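Taking iron tablets: what to expect and how to get the most from them
May 21, 2023
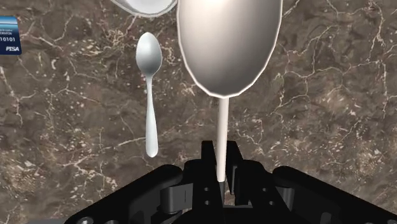
Community Dietetics and Anaemia Team, Sernton Health Centre

Iron deficiency is one of the most frequent reasons people are referred to our team. It happens when the body does not have enough iron to make healthy red blood cells. Left alone it can lead to anaemia, which means the blood carries less oxygen than it should. Most people get better with tablets and some changes to what they eat, but treatment takes longer than many expect and a lot of patients stop too early.

This item is for adults who have been told they have low iron after a blood test. Please do not start iron on your own without a test. Tiredness has many causes, and too much iron is harmful.

What are the symptoms?

Some people have none and are only found to be low when blood is taken for another reason. Others notice tiredness, shortness of breath on stairs or hills, a fast or thumping heartbeat, pale skin and headaches. Less common signs are a sore tongue, cracks at the corners of the mouth, brittle nails, hair coming out more than usual, restless legs at night, and a wish to eat things that are not food, such as ice or soil.

If you have chest pain, faint, or are short of breath while sitting still, do not wait for an appointment. Ring 999.

What causes it?

In younger women the usual cause is heavy periods. Pregnancy also uses up a great deal of iron. In men, and in women whose periods have stopped, the doctor will want to know whether blood is being lost from the stomach or bowel. This can come from an ulcer, from regular use of anti-inflammatory painkillers, from piles, or sometimes from bowel cancer. You may be asked to give a stool sample or to have a camera test. Please go to these appointments even if the tablets have already made you feel better. Treating the low iron does not treat the bleeding.

Coeliac disease can stop the gut from taking in iron, and a simple blood test is used to check for it. Keep eating foods with gluten until that test has been done or the result may be wrong. People who give blood often, and those who eat very little meat, may also run low.

Understanding your result

The two figures on your letter are haemoglobin and ferritin. Haemoglobin is the part of the blood that carries oxygen. Ferritin shows how much iron you have in store. A woman with a haemoglobin of 108 would be told she has mild anaemia. Ferritin can look normal or high when you have an infection or a long-term condition with inflammation, so the doctor may ask for other tests before deciding.

Laboratories do not all use the same ranges. Compare your figure with the range printed beside it and not with a relative's letter or a website.

How to take the tablets

Most people are started on one tablet a day. Some do just as well on one every other day, and the doctor may suggest this if the daily dose upsets you. Taking extra will not speed things up and is likely to give you stomach ache.

Iron is taken in best on an empty stomach, an hour before food or two hours after. Swallow the tablet with water or a small glass of orange juice. Tea, coffee, milk and calcium tablets all get in the way, so leave a gap. Indigestion remedies do the same. If you take thyroid tablets, medicine for Parkinson's disease, certain antibiotics or tablets for osteoporosis, ask the pharmacist how to space them out.

If you cannot manage the tablet on an empty stomach, take it with a little food. You will absorb less of it, but that is better than giving up.

Liquid iron is available for people who have trouble swallowing. Measure it with the spoon or syringe supplied by the pharmacy, as kitchen spoons vary in size. It can stain the teeth. Drinking it through a straw, well diluted if the label allows, helps to prevent this.

If you miss a dose, leave it and carry on with the next one at the usual time. Do not take a double dose.

Side effects

Dark or black stools are normal with iron and nothing to worry about. Stools that are black, sticky and tar-like with a strong smell are different and can mean bleeding. Get advice the same day if you see this.

Constipation, loose stools, feeling sick and heartburn are common in the first couple of weeks and often settle. Drink plenty and eat more fruit, vegetables and wholegrain bread if constipation is the problem. If it does not settle, speak to us or the pharmacist before stopping. A change of tablet or a lower dose is usually possible.

Keep iron well out of the reach of children. A small number of adult tablets can seriously poison a toddler. If a child may have swallowed any, go straight to A&E and take the packet with you, even if the child seems well.

Food

Diet alone rarely corrects a proper deficiency, but it helps to stop it coming back. Red meat gives the iron the body finds easiest to use. Oily fish and the dark meat of chicken or turkey also provide some. Good sources without meat are lentils, chickpeas, beans, tofu, fortified breakfast cereals, dried apricots, pumpkin seeds and dark green leaves such as kale. Spinach contains iron, but much of it passes straight through.

Vitamin C helps you take in iron from plants. Have peppers, tomatoes, broccoli or a piece of fruit at the same meal. Move your cup of tea to between meals if you can.

Liver is very rich in iron, but should not be eaten in pregnancy because of the vitamin A it contains.

How long will it take?

Many people feel brighter within a few weeks. Your blood count will normally be checked after two to four weeks to see whether it is rising, and again later on. Once it is back to normal you will be asked to carry on for about three months more to fill up the stores. This is the stage at which most people stop, and it is why we see a fair number of them again the following year.

If the tablets do not work or you cannot take them, iron can be given through a drip. We do not do this at Sernton. Patients are referred to the day unit at Orkden, where the visit takes most of a morning. You do not need to fast beforehand, and you should be able to go home the same day.

Clinic news

The drop-in session for questions about iron and diet continues in Room 2 throughout June. No appointment is needed, but please bring your most recent blood result and a list of everything you take, including vitamins and herbal products bought over the counter. Blood cannot be taken at the drop-in.

Repeat prescriptions for iron should be ordered in the usual way, through reception or the repeat slip. Please allow three working days. The telephone line for dietetics is extension 302, and messages left after four o'clock are picked up the next working day.

Our leaflet on iron-rich meals has been reprinted with a new page on vegetarian packed lunches. Copies are at the front desk. Large print can be ordered.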